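双腕セルのグリッパー指先の交換と左右の合わせ方 ─ お皿を両手で持てるようになるまで

Lilteoの手入れノート、今回は指先(フィンガー)まわりのお話です。少し長くなりますが、お茶でも飲みながらお付き合いください。

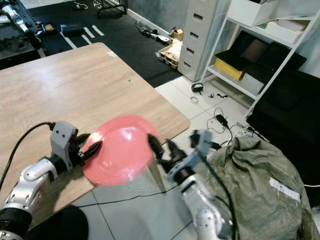

ピンクの丸皿を使った左右の指先の確認。左の指が皿の左の縁をつまんでいます。

うちの作業場では、二本のアームを一組にしたセルをLilteoと呼んでいます。名付け親はRazia Arainさんで、由来を聞いてもいつもはぐらかされてしまうのですが、呼びやすいのですっかり定着しました。指先はどうしても消耗する部品で、縁の薄いもの、つるつるしたものを扱わせているとだんだん先端が丸くなってきます。そうなると、昨日まで持てていたものが急に滑るようになり、ついプログラムのほうを疑って半日つぶしてしまうのですよね(私は七月にこれをやりました。ええ、丸ごと半日です)。

そんなわけで、滑りが気になりだしたら、まず指先を見てあげてください。

交換の目安

私たちは開閉500回ごとに指先を外して、先端の面を爪でそっとなぞっています。引っかかりや段差を感じたら交換です。回数に届いていなくても、片方の指だけがてかてか光っているときは当たりが偏っている印なので、早めに手を入れたほうがあとが楽です。

用意するもの

・交換用の指先 左右一組ずつ(片側だけ新しくするのはおすすめしません)
・六角レンチ
・けがき針か細いペン
・やわらかい布と無水エタノール
・厚み2mmの当て板
・試し持ち用の丸皿 割れない素材のもの

当て板は市販のものでなくてかまいません。うちのはSisoの端材からBabar Buttさんが切り出してくれたもので、角がきれいに落としてあって、とても使いやすいです。

手順1 アームを休ませる

動作プログラムを止めて、両方のアームを手前の待機姿勢に戻します。それからサーボを切り、最後にグリッパーの電源を落とします。この順番を逆にすると指が半開きのまま固まってしまい、ねじにレンチが入らなくなることがあるんです。もしそうなっても慌てずに、電源を入れ直して全開にしてから、もう一度落としてください。

アームによってはサーボを切るとゆっくり下がってくるものもありますから、初めての機体なら、必ず誰かに下から支えてもらいましょう。

手順2 ケーブルの通り道を見る

指先を外す前に、手首まわりのケーブルを一度ゆっくり目で追ってみてください。上に輪を描いて逃がしてあるタイプは、手首を回し切ったときに輪がつぶれないかどうか。腕に沿わせてあるタイプは、関節のところで突っ張っていないかどうか。どちらも、コネクタの根元を指でつまんで軽く揺らし、がたつきがなければ大丈夫です。

床に置いた電源アダプターやケーブルも、ついでに見てあげるといいと思います。足を引っかける場所を通っていたら、この機会に寄せてしまいましょう。

手順3 古い指先を外す

ブラケットと指の境目に、けがき針で細い印を一本入れておきます。これがあるとないとでは、あとの位置合わせにかかる時間がまるで違います。印を入れたら、ねじを対角の順に少しずつゆるめてください。一本だけ先に抜いてしまうと、残ったねじに力がかかって頭をなめやすくなります。

外したねじは小皿に、右は右、左は左で分けておきましょう。Ferreiraの古いブラケットを使っている方は特に気をつけてください。うちの一台は左右でねじの長さが違っていて、取り違えたまま締め込み、底づきさせてしまったことがあります。

手順4 新しい指先を仮止めする

取り付け面をエタノールを含ませた布で拭いて、乾いたら新しい指先をのせます。印に合わせ、ねじは手で止まるところまで。まだ本締めはしません。

二本の指の間に当て板をはさみ、電源を入れてゆっくり閉じます。正面からのぞいて、当て板と指の間に光が漏れていなければ平行が出ています。上だけ、あるいは先だけ隙間が見えるときは、ねじをほんの少しゆるめ、指の背を押して寄せてください。平行が出たら、閉じたまま対角に本締めです。手首の力だけで、きゅっと止まるくらいで十分ですよ。

反対側の腕も同じようにします。疲れてくると二本目が雑になりがちなので(自戒をこめて)、間に一度休憩をはさむのもいいものです。

手順5 閉じ位置と力の設定

当て板を抜き、指どうしがぴったり触れる位置をゼロとして登録し直します。設定画面で「閉端」などと書かれている項目です。新しい指先は古いものより厚みが残っているので、ここを飛ばすと、軽く持たせたつもりでもずいぶん強く握ってしまいます。

把持力は最大を100としたときの30から始めています。お皿のような縁の薄いものは、強くすればするほど逃げていくことがあるので、最初は弱め、足りなければ少しずつ足す、という具合でお願いします。

手順6 お皿で左右を合わせる

さて、ここがいちばん楽しいところです! テーブルに丸皿を置いて、両側から縁をつまませます。

最初は片方ずつ。左の指で縁をつまみ、持ち上げずにそのまま横へ少しだけ動かして、皿がついてくるかどうかを見ます。離して、右でも同じことを。それぞれ問題がなければ、今度は両方でつまんで、ごく低い速度で持ち上げてみましょう。

皿がどちらかに傾くときは、左右の指の高さがそろっていません。低いほうの腕の把持点を少し上げて、もう一度。持ち上げる途中で皿がくるりと回ろうとするなら、つまむ位置が直径の線から外れているので、片方を手前か奥へずらします。一度に両方の腕をいじると何が効いたのか分からなくなりますから、直すのは片方ずつにしてくださいね。

皿がテーブルの端から出る動きを試すときは、下にマットややわらかい布を敷いておくと安心です。Zanele Zuluさんは自分のひざ掛けを敷いてくれたことがあり、あれは申し訳なかったなと今でも思っています。

うまくいかないとき

つまんだ瞬間に皿が跳ねる
閉じる速度が速すぎるか、左右の指が同時に触れていません。速度を半分に落として、まずは様子を見てください。

片方だけ滑る
指先に拭き残しの油がないか確かめます。素手で触った跡でも意外と滑ります。それでもだめなら手順4に戻って、平行の見直しです。

力の値を上げても変わらない
ゼロ位置の登録が保存されていないことがあります。Ullportの制御箱をお使いの場合は、登録のあとに保存を押してから再起動しないと前の値に戻ってしまうので、ご注意を。私も二回やりました。

手首から小さくコツコツ音がする
本締めの忘れがないか、対角にもう一度あたってみてください。締まっているのに鳴るときは、ケーブルが腕に当たっている音かもしれません。

終わったら

交換した日とそのときの把持力の値、どちらの腕をどちらへ動かしたかを、セルの横のノートに書いておきます。Ghazala Hayatさんは余白に皿の絵まで描いてくれるので、うちのノートはなかなかにぎやかです。外した指先も、先端がまだ使えそうなら袋に入れて「予備・左」「予備・右」と書いて取っておきましょう。

吸着パッドへの付け替えについてもご質問をいただいているので、次の回でAshraf Amraniさんに手伝ってもらいながら書くつもりです。パッドの手持ちの型番が分かる方は、先に控えておいてください。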